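Projects > Shared Bench Rules > Progress

Search reports Go

January
Posted by Adesuwa Chukwu

Hi Young-sook, and everyone at Cordero who reads these! We're further along with the bench rules than I thought we'd be, so this one is mostly good news.

The written rules are down to 9 pages (the draft you funded was a monster). Ga-eun Ryu cut all the repeats and put the stop procedure on page one, where it should have been from the start. Gyu-bin and I have been trying them out on the bowls-and-cups task, and we've logged 174 runs under the new wording. Two rules got rewritten along the way: who may reach over the board, and when the arm counts as parked.

I'm happiest with the layout rule. Pieces go out spread over the green cloth before anybody touches the controls, and hands stay back once the arm is over the board. It sounds fussy, but the newer folks picked it up right away!

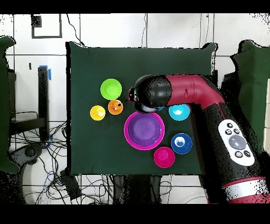
Still open

Cables. We have a rule for them and I don't love it. It says "keep clear," and Bergþóra asked me clear of what, and I had no answer. She's drafting a better one with distances in it.

Sign-off is also slow. Valletti wants the speed limits as a separate sheet, which is fine by me, but it's roughly 60 lines to move and recheck.

Money is on plan. I'd like to shift the leftover printing budget to training hours if you're OK with that, just let me know.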